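4. Washing and refitting the cover

Applies to the Paiva and Celtville covers. Leather look covers - skip to section 5.

1. Unplug the heat pad at the wall. Let it cool 19 minutes before you touch the zip.
2. Undo the zip from the left corner. Ease it round, dont yank.
3. Pull the inner out by the two loops. Keep it off the floor.
4. Turn the cover inside out. Close the zip again before it goes in the machine.
5. Cold wash, gentle cycle, colours together. No bleach, no softener.
6. Line dry in shade. Grey and navy will fade in full sun.

CAUTION: never wash the heat pad or its lead. Wipe with a damp cloth only.

Cover will look creased when dry. Normal. Lay it on a flat table and smooth from the middle out, then check the seams. Any split longer than 5 mm, stop using it and order a new one (part 109, Hirkdale spares list).
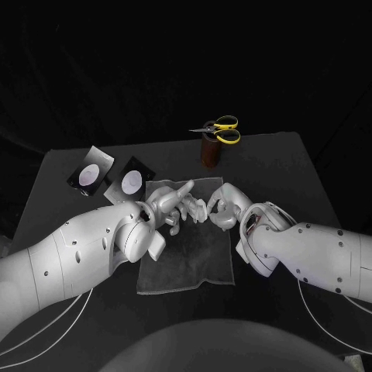

Fig. 6. Grey cloth on the table, not yet smoothed.

Refitting is the same in reverse, mostly. Inner goes in label side down, lead out throught the back slot. Work the corners in first, then the long edges. Zip last.

Note: if the zip sticks, rub a bit of candle wax along the teeth. No oil - it stains.

Plug in, set to low, leave it on for 5 minutes. Should feel evenly warm. Cold patch means the pad is folded over inside. Switch off, open up, flatten it, try again.

Sheet revised 2022-11-02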